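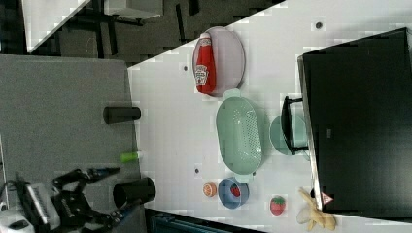
Voswood: kit de arrumação de cozinha para braço robótico

Olá a todos! Se chegaram a esta página é provável que já tenham um braço em cima da bancada e estejam a pensar se ele consegue, finalmente, arrumar a loiça do pequeno-almoço. Eu chamo-me Theophilus Antwi, trabalho na Clostlow e sou a pessoa que passa os dias a pôr e a tirar morangos de brincar de dentro de tigelas (a minha mãe acha que tenho um emprego sério).

O Voswood é o nosso kit de tarefas domésticas. Traz o programa de planeamento, a biblioteca de tarefas já ensinadas e uma caixa de comida de brincar para treinar sem sujar nada. O braço não está incluído! Funciona com os que aceitam o nosso conector Melnychuk, e a lista de modelos vai na folha técnica que enviamos com o orçamento.

Então, as máquinas já fazem isto ou não? Depende muito do "isto". Pegar num morango e pousá-lo numa tigela, sim, e com gosto. Um frasco de ketchup deitado já me dá mais luta, porque rola quando lhe tocam de lado e a pinça tem de o apanhar pelo meio. A banana meio descascada é a minha inimiga pessoal: as tiras da casca abrem-se para todos os lados e a câmara nunca sabe bem onde acaba a fruta e começa a casca. Na versão de outubro o braço insistia em agarrar só uma tira e levantar tudo pendurado. Na atual agarra quase sempre o corpo, e digo quase porque ainda ontem me deixou ficar mal à frente de uma visita.
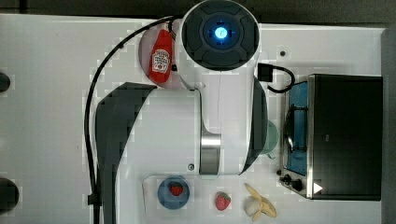 O espaço é outra conversa. Um forninho elétrico na mesa come logo uma boa parte da área de trabalho, e o braço tem de passar ao lado dele sem bater em nada. Medem-se os obstáculos uma vez, no assistente de instalação, e depois convém não mexer no forno! Se mexerem, repitam a medição, demora 2 minutos. E prendam bem os cabos ao longo do braço, por favor. Metade dos telefonemas que recebo acabam com alguém a dizer "ah, era o cabo".

O que vem na caixa:
Licença Voswood para um posto
Comida de brincar
Biblioteca com 187 tarefas curtas de pegar, pousar e arrumar
4 marcadores de calibração para a mesa
Manual em português (escrito por mim, as piadas são minha culpa)

O que ainda não faz: lavar, secar, cortar, abrir frascos, lidar com comida a sério que escorra ou se desfaça. Também não recomendo copos de vidro fino. Na Jonthorpe, que usa o kit numa linha de embalagem, já passaram de 2000 ciclos com peças rígidas e estão contentes, mas uma linha de embalagem é bem mais sossegada do que a minha cozinha às oito da manhã.

Se me perguntam se o punha em casa, punha, para arrumar os brinquedos do lanche dos miúdos e pouco mais, por enquanto. Para um laboratório, uma escola técnica ou uma oficina com peças repetidas, acho que já vale bem a pena.

Preço sob consulta. Escrevam-nos pelo formulário, digam que braço têm e o tamanho da mesa, e eu respondo com o orçamento e a folha técnica.

Página atualizada a 10 de abril de 2021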